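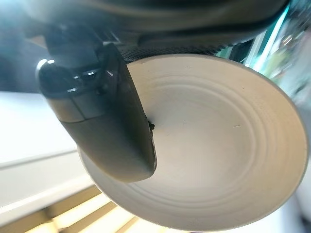
Página atualizada pela última vez na terça-feira, 19 de abril de 2022, às 11h40

Loiça com anéis em relevo chega às mesas da cantina de Floltmont

Há loiça nova na cantina de Floltmont, e que bonita que ela é! Desde o início da semana, os almoços são servidos em pratos e taças de cerâmica clara, entre o branco e o creme, com anéis em relevo que se repetem em círculos à volta do centro. É um desenho discreto, daqueles que quase não se notam à distância e que depois, com a luz a bater de lado, aparecem de repente em todo o fundo da peça.

A série chama-se Drindimier e foi encomendada à olaria Ó Néill, que a produziu durante o inverno. São 1064 peças ao todo, entre pratos grandes, taças de sopa e umas tacinhas de sobremesa que ainda estão por desembalar. Substituem a loiça lisa que a cantina usava há muitos anos e que já andava desirmanada, com três ou quatro tons de branco na mesma pilha e bordos lascados que obrigavam a escolher com cuidado antes de pôr a mesa.

O que mais entusiasma quem pega nas peças pela primeira vez é o toque. Os anéis sentem-se bem com a ponta dos dedos, mas são baixos e arredondados, e a colher passa por cima deles sem saltar (a sopa de grão de segunda-feira serviu de prova e correu lindamente). Nos pratos, um rebordo ligeiramente levantado ajuda a segurar os molhos, coisa que os apreciadores de arroz de tomate bem malandrinho vão agradecer.

A cor também foi muito conversada. A primeira amostra vinha num branco frio, quase azulado, e foi recusada logo na primeira reunião. A segunda puxava demasiado para o amarelo. Ficou-se num tom intermédio, um branco quebrado que à sombra parece acinzentado e que perto de uma luz quente vai para o bege. Com legumes verdes fica uma maravilha! Com puré de batata, é verdade, perde-se um bocadinho o contraste, mas a cozinha já prometeu salsa picada por cima.

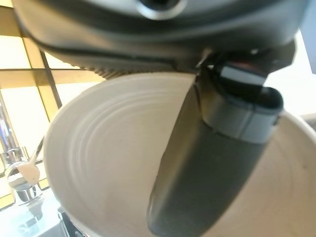
Taça branca da nova loiça, com os anéis em relevo no interior.

Nas taças, os círculos descem pela parede interior e vão-se fechando em direção ao fundo, o que lhes dá um ar de peça torneada à mão. Antes de irem para a mesa, passaram por 50 ciclos de lavagem, com uma amostra de cada formato, e as peças testadas saíram de lá sem fissuras. Convém, ainda assim, passar uma escova macia entre os relevos quando a comida seca no prato: as migalhas e os grãozinhos escuros, como a pimenta ou o café moído, gostam de se alojar nas curvas e veem-se muito sobre uma cerâmica tão clara. A escova fica junto ao lava-loiça, no gancho da esquerda.

O empilhamento é que mudou um pouco. Os pratos grandes encaixam menos uns nos outros do que os antigos, e por isso as pilhas passam a ser mais baixas e ocupam também a prateleira de baixo do armário comprido. As taças guardam-se viradas para cima. Quem ajuda a levantar as mesas encontra a nova arrumação afixada na porta da copa.

A loiça antiga não vai para o lixo. As peças em bom estado podem ser levadas para casa por quem as quiser, e estão em caixas à entrada da cantina até ao fim de abril. As lascadas seguem para a oficina de mosaico, que já tem planos para o muro do pátio e anda, dizem-nos, contentíssima com tanto material.

A encomenda custou 1770 euros, pagos com a receita da feira de outono e com um apoio da Filtero. Ficaram ainda reservadas 89 peças de substituição, guardadas em caixas fechadas na arrecadação, para que um prato partido não volte a desfazer o conjunto.

Falta experimentar as tacinhas de sobremesa, que se estreiam na próxima semana com arroz-doce. A canela, claro, vai em riscas por cima, e estamos todos curiosos por ver como fica com os anéis a espreitar por baixo quando a taça chega ao fim! O almoço serve-se no horário habitual, do meio-dia e meia às duas.

Notícias recentes
Ementa de abril já disponível na cantina
Oficina de mosaico abre inscrições para o muro do pátio
Receita: sopa de grão com espinafres
Ó Néill mostra peças de inverno em Floltmont
Horário da copa durante as férias da Páscoa
Feira de outono: o que se fez com a receita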